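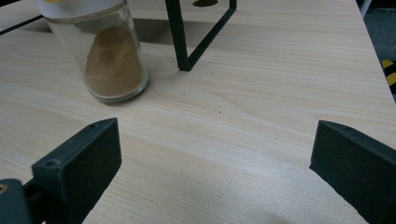

## Hello from Gelent

We're a small robotics company in Nakurholm, and what we do all day is show robots how to do kitchen jobs. Scooping, pouring, putting a jar back where it came from, that kind of thing. I'm the one who started it, so I get to write this page (the others have read it and made me take out two jokes).

We teach by hand. One of us picks up a gripper with a camera on it, does the job the way we'd like the robot to do it, puts everything back and does it again. A good day's work is 200 goes at one task. When we've got enough of them, the robot learns from the recordings, and then we all stand behind the yellow and black tape and find out what it made of them!

Brown powders are a favourite of mine. Powder slopes and slides and never sits the same way twice, and a clear glass jar is awkward for a camera in all sorts of ways. If you run a café or a canteen you'll know that most of the work is small, fiddly stuff like this, and it's the stuff we like best.

## How we work

We started out with remote control only. Paavo Pelkonen built our first set-up, with a pair of handles on one bench and the arm on another, and we still use it for anything hot or sharp. It's slower, and it took me most of a February to stop knocking things over with it. For everyday jobs we much prefer having the gripper in our own hands, where you can feel when something starts to slip.

Everyone here does demonstrations, me included. Minttu Salminen looks after the training side and can tell from the recordings who was holding the gripper. Apparently I rush the last bit. Aarne Lahtinen checks each recording before it goes in, and he's strict: in our last batch he kept 105 out of 200, and after some grumbling we did the rest again.

Our teaching benches are plain wooden-topped tables. People who visit expect something grander, I think, but you do want to see the fingers properly, and how wide they're open, before you go anywhere near the thing you're picking up.
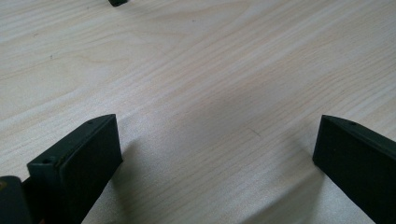
**Asnakech Lemma**
*Founder and lead demonstrator, Gelent*

Before this I spent years in catering, and I came to robots by way of a very long argument with a dishwasher supplier. I still cook for the team on Fridays. If you've a job you'd like a robot to learn, write and tell me how you do it yourself, with all the little habits left in, as those are usually what I ask about first.

We take visitors at the Nakurholm workshop, and you're welcome to have a go with the gripper while you're here. Ring the bell marked Ahonen, it's the old name on the door and we've never got round to changing it.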